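Normunds Paulauskas on leaving the restaurant, pricing a loaf, and why he won't do wholesale

November 1, 2018

Normunds Paulauskas is late and covered in flour. He apologizes twice, finds a stool, gets back up to check an oven, sits down again. We get maybe a minute of talk before a timer goes off.

"That's the rye," he says. "Rye you can't ignore. White bread will wait for you a little bit."

He runs Zalen, a one-room bakery with a counter barely wide enough for the register. Before that he cooked in other people's restaurants. Long hours, split shifts, the usual. He left in March with no savings to speak of and a secondhand deck oven he had to take the door off to get inside.

Why bread?

"Because I was eating terrible bread," he says. Then he thinks it over. "No, that's what I tell customers. I wanted to be done working by the afternoon. I have a daughter. I was seeing her asleep, mostly."

The first weeks were rough. He made too many kinds, threw away too much, and charged what the supermarket charged. It was his business partner, Lok-yiu Kong, who sat him down with the numbers. Kong keeps the books and works the counter on the busy mornings. She had no background in food at all.

"He was selling the rye for less than it cost us to make," Kong says, from behind a stack of paper bags. "I asked him how he got the price. He said it felt right."

Paulauskas doesn't argue. "It did feel right."

They raised it. Some people complained, a few stopped coming, most of them came back. The rye is now the loaf that pays the rent. They bake 268 loaves on a full day and that's the ceiling, the oven can't do any more and neither can he. The range went down to five breads and has stayed there. People still ask about the poppy seed one. He changes the subject.

I ask about the starter and he gets more talkative. It came from an aunt, in a jam jar, on a bus. He feeds it before bed and again when he gets in. He once left it at room temperature over a holiday weekend and had to scrape it back from a spoonful.

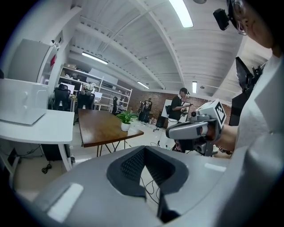 White shirt, glasses, and a tangle of thin black cables on the floor.

The loan is something he's less keen to discuss. Kong does it for him. They borrowed $2000 for a mixer, paid it off early, then the mixer broke anyway. The repair took eight days and they mixed everything by hand, in tubs. His shoulders still hurt, he says, and he shows me which one.

"I wanted to close for the week," Kong says. "He wouldn't."

"If you close, they find another bakery," he says. "They're not bad people. They need bread."

A cafe group wanted to take half the output, every day, at a discount. He turned it down the same afternoon. Kong would of taken more time over it, and says so. They still don't fully agree. She likes the idea of money arriving on a schedule. He doesn't want to bake for someone he never sees eat it.

"In the restaurant I never saw anyone eat," he says. "You send the plate out – that's the end of it. Now a man comes in and tells me the crust was too dark. Good. Tell me."

Was it too dark?

"A little."

I ask what advice he'd give to somebody thinking of doing the same. Long pause. Another timer, a different one, which he lets ring.

"Work in a bakery first. One winter. See if you can go to bed at eight while your friends are out. I couldn't, at first. I was falling asleep on the flour sacks." He looks over at Kong. "And find someone who'll ask you how you got the price."

She's already serving. There's a line now, and a woman at the front wants to know if the rye is out yet. It isn't, it has to cool. He tells her to come back in an hour and she says she'll just wait.

Zalen opens at seven and closes when teh shelves are empty, usually before lunch. Cash or card. No phone orders.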